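Care of Icons, Lamps and Candle Stands in the Parish and the Home

Issued by the Property Office, Londbridge
2022-04-07

The following advice is provided to parishes, missions and households that keep icons, oil lamps and brass candle stands in regular use. It replaces the sheet sent out in September. Parishes are asked to keep a copy in the sacristy and another in the kitchen, as much of the cleaning is done there.

Icons on wood

Painted icons should be dusted with a soft, dry brush kept for that purpose alone. Hold the icon upright and brush from the top edge downward. Do not use a cloth on any surface where the paint is lifting or where gold leaf has begun to flake, as the fibres will catch.

Water, vinegar, olive oil, bread and cut onion have all been recommended at one time or another for brightening a darkened icon. None of these should be used. The dark colour of an older icon is usually in the varnish, and its removal is work for a conservator. A household that has inherited an icon and is unsure of its age should leave it as it is and ask the parish for advice.

Icons should not be hung above a radiator, a wood stove or a kitchen range, or on an outside wall that is damp in winter. Where an outside wall cannot be avoided, fix small cork pads to the back corners so that air can move behind the panel. A lamp hung before an icon should be no closer than 30 centimetres to the painted surface.

Printed icons mounted on board may be wiped with a barely damp cloth if they are varnished. Unvarnished prints should only be dusted.

Oil lamps

Empty the glass once a week and wash it in hot water with ordinary dish soap. Rinse it well and let it dry fully before filling, as a few drops of water beneath the oil will cause the flame to spit. Stubborn residue can be loosened by leaving the glass overnight in warm water with two spoonfuls of washing soda. Do not put coloured glasses in a dishwasher.

Trim the wick each day with small scissors. A wick that stands too high will smoke and will in time blacken the ceiling and the icon. Cork floats should be replaced once they sink below the level of the oil or show charring around the hole.

Used oil should be collected in a lidded jar. It should not be poured down the sink. Oil from lamps that have burned before relics or feast-day icons is to be returned to the parish for proper disposal.

Wax on cloth and floors

Allow the wax to harden completely. On altar cloths and stand covers, lift the larger pieces with the back of a butter knife, then place the cloth between two sheets of plain brown paper and press with a warm iron, moving to a clean part of the paper as the wax is drawn out. Cloths with metal thread should not be ironed on the face. Any remaining colour from red candles can be treated with a little rubbing alcohol on a cotton swab, tested first on the hem.

On hardwood floors, chill the wax with ice in a plastic bag, scrape it with a plastic card and buff the spot with a dry cloth. On carpet, use the brown paper method with the iron at its lowest setting.

Candle stands

Remove the sand from the tray every month and sift it through a kitchen sieve to take out stubs and wick ends. Sand that has become greasy should be thrown out. Brass trays may be cleaned with hot water and soap and dried at once. Metal polish may be used on plain brass up to twice a year, but not on plated or lacquered pieces, which it will strip.

Beeswax stubs are worth saving. Parishes with more than seven kilograms on hand may send them to the candle workshop at Wolov, where they are melted and strained for new tapers. Paraffin stubs must be kept separate.

Censers and charcoal

Ash is to be emptied into a metal pail with a lid and left outdoors until the following day. The bowl can be scraped with a wooden spatula and washed in hot soapy water. Check the chains at each cleaning, paying attention to the top ring, and have any open link closed before the censer is used again.

The office computer and service recordings

Incense smoke and candle soot settle on electrical equipment as readily as they do on walls. Computers used for service texts, parish registers or choir recordings should be kept out of the sanctuary and, where possible, raised off the floor. Before a case is opened, the machine must be shut down and unplugged. Parishes without someone experienced in this work should take the machine to a repair shop.

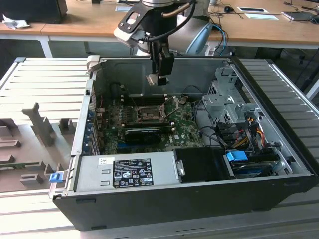 Desktop tower with the side panel removed and the motherboard exposed.

Vents on the outside of the case may be cleaned monthly with a dry paintbrush. Keep a second copy of the registers on a separate drive, stored in another building.

Supplies

Wicks, cork floats and replacement glasses can be ordered through the MacBrayne church goods counter. Stekaso brushes are stocked there in two widths, and either is suitable for panel icons.

Questions about an item not covered in this sheet should be sent to the Property Office in writing, with the measurements of the piece and a note of where it is kept.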